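Search this site Enter keywords Go

Jornum Docket Desk: a court-watcher's review

Posted by Eskil Blomqvist, 7 March 2022 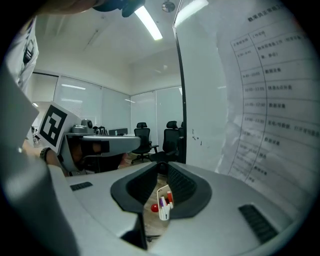 What you get for $185 a year

Jornum sells alerts about appeals court cases to people who are not lawyers and would like to argue about the law anyway. I qualify. You pick your topics, it watches the dockets, and it emails you when something moves. Something rarely moves. I signed up last August to follow a voting map fight and a dispute over who may sit on a county water board, and for weeks my most exciting message concerned an extension of time to file a brief.

The summaries are good. They run two paragraphs, they say who sued whom, and they don't pretend to know how the judges will vote. My old service, Proturo, predicted outcomes with great confidence and a little gavel icon. I miss the gavel.

Search

Less good. Typing "water board" gave me 2059 results, most of them about boards and very few about water. Filters help, once you find them – they live under a menu called Preferences, next to the one that changes your time zone. You can save up to 100 cases, more than my marriage would survive.

Oral argument audio

Plays fine on my laptop, stalls on my phone. Shivam Pathak, who follows redistricting cases and lent me his login before I paid for mine, says his phone has no trouble. His phone is newer and he mentions this often.

Should you buy it?

If you follow one case, no. The court's own website is free and only slightly uglier. If you follow several in different states, the alerts save a lot of clicking, and cancelling took me one email when I tested it. They let me back in the next morning at the same price – I had hoped for a discount.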